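# Open day at Brukex: a morning with the arm

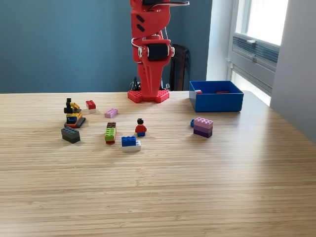
Brukex opens its workshop to visitors twice a year, and the engineer who runs the demonstrations has done 3 of these days so far. She would rather talk about tidying up than about factories.

"People come in expecting welding," she says. "We do sorting and putting away. It's duller to watch and much harder to get right."

The arm learns from recorded runs in which a person guides it through the job. The team had 1244 of them by the end of February and kept 1058. The rest were thrown out, mostly for hesitation. "If I dither over a brick, it learns to dither," she says. "You have to make up your mind before you move."

Toy bricks were her choice. They are cheap, they come in known sizes, and a visitor can see at once whether one has been put down in the right place. Stacks are harder than single bricks — the arm has to decide whether to lift the whole thing or only the top piece — and she admits that this part is unfinished.

I asked who would buy such a thing. She mentioned Flastix, which packs small plastic parts and has lent the team a bench for trials. "They don't want clever. They want the same on Friday as on Monday."

Daylight is her other worry. The workshop at Wustska had blinds, and the first runs were all made with them closed. When the team moved, the arm began to miss. They now record at all hours, with the sun in and without it.

The next open day is in February. Places are free but must be booked through Brukex.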